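The woman who runs the laundry room at the Gilstead, a small inn with a long waiting list every May, has been washing other people's towels for most of her working life, and she is happy to talk about it for as long as you have coffee left in your cup.

"People think it's the soap," she told me, folding while she talked. "They buy the expensive soap and then they use too much of it, and the towel comes out stiff as a board!" Her own rule is half of what the box says, a second rinse, and no fabric softener, ever.

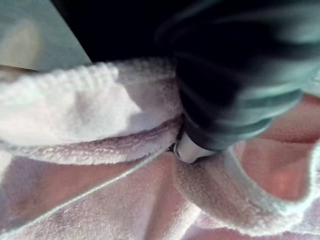
She started at a commercial laundry in Prolberg, where 3,000 pounds went through on a busy day and the noise followed you home. The inn feels like a vacation next to that (98 towels on a full weekend, and she knows most of them personally, she says). She has a soft spot for the pale pink and white kind, with those tiny loops all over, and she dries them on low so the loops stay plump. "High heat is how you ruin a nice towel. I did it myself for years."

I asked whether guests ever notice. Some do. One couple from Garrido wrote her a letter after their stay, wanting to know where they could buy the same set, and she wrote back two full pages on how to wash it. 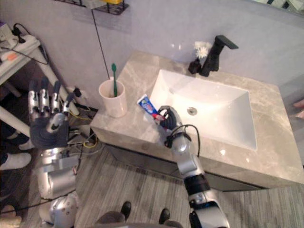 She will be 57 this spring and has no plans to stop, though she has started teaching her niece on slow afternoons. The girl wants to measure everything. "I tell her, put your hand in the drum and feel it. Then we'll talk about minutes."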